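3.2 The open day at Pidham

We ran the open day in May, partly because the lab wanted one and partly because I'd been itching to see how people who don't work with grippers would get on with ours. The short version is that they got on with it very well, and quite a bit faster than I did in my first week! We had 116 visitors try the hand-held tool, and between them they recorded 2,403 attempts at picking something up. After throwing out the ones where the tracking dropped (more on that in Section 4), we kept 1,231.

I'd originally planned on wooden blocks, which are easy to measure and a bit dull. A colleague from the Grerau group talked me into ordinary household plastics, and I'm glad I listened. Bottles and cups are light, they roll, and the clear ones are a real headache for vision. Figure 2 has one of the layouts, with bottles and a cup lying on their sides on a teal cloth.
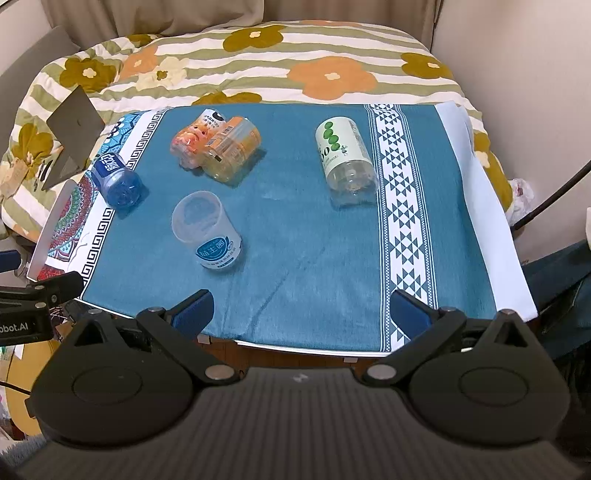 Figure 2. Plastic items laid out on a patterned cloth, with the hand-held gripper open in the foreground.

Visitors got hardly any coaching from us. We told them to squeeze gently, keep the tool moving smoothly and talk out loud if they felt like it, and plenty of them did (kids especially, who gave us a running commentary on every grab). What I noticed while hovering nearby was how often people changed their angle at the last moment, turning the wrist a little so the fingers came in across the narrow part of a bottle. Our scripted baseline, Wasard, never does that. It picks an approach and sticks with it, even when a small turn would help.

We also had the Nakamura arm going at the other end of the room so people could watch a policy trained on our earlier recordings. I was nervous about that one. It's slow, and I figured folks would wander off, but they stuck around and cheered for it, and a few came back to the hand-held tool afterwards wanting another go. We let them, and those repeat turns are tagged separately in the data.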